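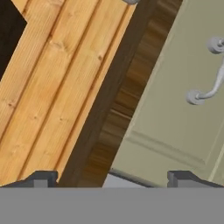
Figure 1. Wrist view in the simulator: cabinet door and pull handle, with the gripper at the bottom.

Section 4: Setting Up Door Practice for Your Shop

This section gets your Wuvlow cell ready to open and close cabinet doors at the end-of-line check station. You will do most of the work on screen, with the arm parked. Read it through once with the people who check doors now. They know which hinges bind and which finishes scratch, and you will want them in the room for steps 3 and 6.

Set aside one full shift for the first door style. Later styles go much faster!

4.1 Before you start

- The Clikard simulator is installed and licensed on the station PC.
- The arm has passed the reach test in Section 3.
- You have a drawing or a measured sketch of each door style, including the handle.
- The lead operator for the station has a login with Trainer rights.

Note: Trainer rights belong with an operator. We feel strongly about this one. The person who has opened doors by hand for years will spot a bad pull in the simulator long before anyone from the office does.

4.2 Build the practice door

1. Open Clikard and choose New Station, then Cabinet Door.
2. Enter the door width, height and swing. Use the hinge side as seen by someone standing in front of the cabinet.
3. Pick the handle type. For a pull with two mounting posts, measure from post center to post center and enter the clearance behind the bar. Have an operator check this number against a real handle.
4. Choose a finish for the door and for the wood next to it. Turn on Vary Finish so the arm learns to find the handle on pale paint, dark trim and plain boards alike.
5. Switch to Wrist View. Both gripper fingers should show along the lower edge, as they do in Figure 1. If one is missing, go back to Section 3.4 and reset the camera offset.
6. Ask the operator to guide one slow pull with the hand controller. Save it as the reference pull.

Caution: Do not raise the grip force to fix a slipping grasp. Check the clearance figure first. Too much force can bend a light handle or crack the paint at the posts.

4.3 Run the practice set

7. Set Runs to 200 for a first trial and press Start.
8. Open the results list and play back the failed runs. Tag each one Missed, Slipped or Bumped.
9. Correct the setup and repeat until at least 84 percent of the trial runs pass.
10. Set Runs to 4,000 and leave it going overnight. The PC must stay on, but the arm does not need power.

Note: Playback is the fun part - bring coffee and invite the whole station. At the Baptiste plant, lead operator Hollis Pennington started tagging failed pulls with her own shop words, and the Arkotach support team liked them so much that custom tags have been in the software since June.

4.4 What changes at the station

Once the arm takes over the repeat pulls, the checker's day looks different. The reaching and tugging mostly goes away, and wrists and shoulders feel it. What remains is the judging: how the door sounds when it shuts, whether the gap is even, whether a finish is good enough to ship. Plan for this before you go live.

- Update the job sheet so that tagging and playback are paid working time.
- Rotate two or more people through the Trainer role.
- Keep one manual bench open for odd sizes and repairs.
- Agree on who can stop the arm. Our advice is everyone.

Caution: Passing in the simulator does not clear the arm for live work. Complete the slow-speed test in Section 5 with a real door, with the guard closed and an operator at the stop button.

Go on to Section 5, First Live Pull.

Wuvlow Set-Up Guide, October 2021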